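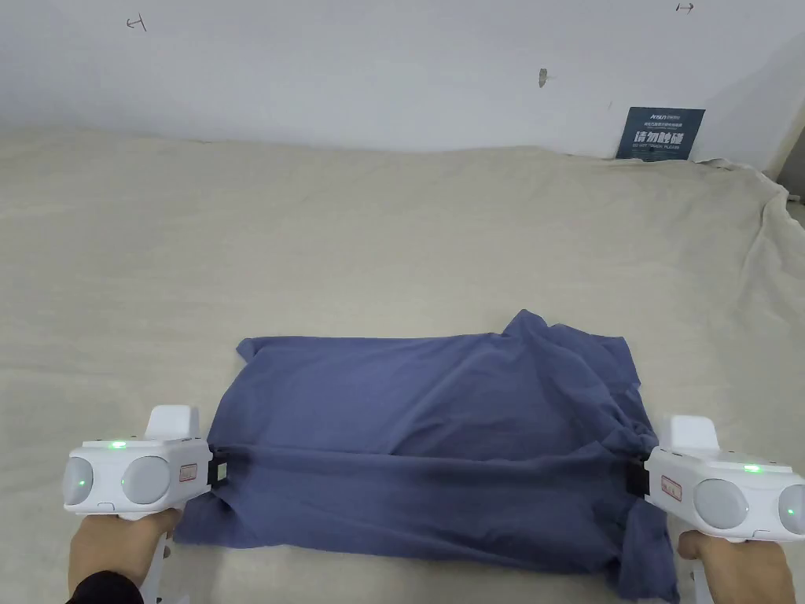
Blue t-shirt on a beige cloth, two grippers at the lower corners

From: Wen-hsiung Tsang
To: clinic-web list
Subject: Re: Moving our practice site, what happens to the old pages?

On the old pages, since that was the part of your message with the most questions in it:

> We are a physical therapy practice with two locations and we are
> leaving Bullum for a site built by Vanhove. The new one has 19 pages.
> The old one has a lot more than that, maybe 400 if you count all the
> blog posts and the tag pages. Our designer says to let the old ones
> go and Google will sort it out. Our office manager wants to keep
> everything. Who is right? Also, do we need to keep paying for the
> old hosting after the switch, and if so for how long?

I would do neither. We moved our podiatry site off Bullum last October and I kept notes, so I can tell you what we did and what I would change.

Start with a list of every address on the old site. Bullum has an export under Settings, but it leaves out the tag pages and anything you uploaded as a PDF. I found our missing ones in the server log. If your plan does not give you the log, ask support for it before you give notice, because they were much slower to answer us afterward.

Then sort the list by visits over the past year. In our case 15 pages had nearly all of the traffic. Three of them were ones I would have thrown out: a post on heel pain written years ago, the parking directions for an office we have since remodeled, and the new patient form. People had bookmarked the form and two referring doctors had the link printed on their handouts.

For each page worth keeping, either rebuild it on the new site or redirect it to the page that answers the same question. Use a permanent redirect (301). Do not send everything to the home page. We did that for the first couple of weeks and the front desk got calls from patients who clicked on the form and landed on a picture of the building.

Tag pages can go. Nearly all of ours had one post on them. Old staff bios are up to you. We redirected ours to the team page.

If Vanhove is building yours, check who puts the redirects in. In our quote from Trusberg it was listed as a separate item and I missed it. They charged for up to 50 and we needed a few more, which they did without any fuss, but I would have liked to know before signing.

On the hosting question, you do not need the old hosting for the redirects once your domain points to the new server. The redirects live on the new one. You do need it if your email runs through it, and ours did. Find that out first. Look at the MX records for the domain or have somebody look for you. We kept the old account open for one extra billing period and moved the mailboxes over one at a time, in the evening after the last appointment.

A few smaller things:

Change the web address on your business listings for both locations on the same day as the switch. Ours pointed to an address with /home on the end and it broke.

If you use an online booking button, test it on a phone, on the live site. Ours worked on the test site and then did nothing on the real one until the booking company added our domain to their settings.

Keep a copy of the old site somewhere, even if it is only saved files on a drive. We have gone back to it twice for wording.

I looked at Fliltano for checking broken links and it did the job. There are free ones that do the same thing if you only need it once.

As for search results, ours dropped for a while after the move and the heel pain post came back first. I can't say how much of that was the redirects. I can send you the spreadsheet I used if you want it, it is just old address, new address, visits and a column for who checked it.

Wen-hsiung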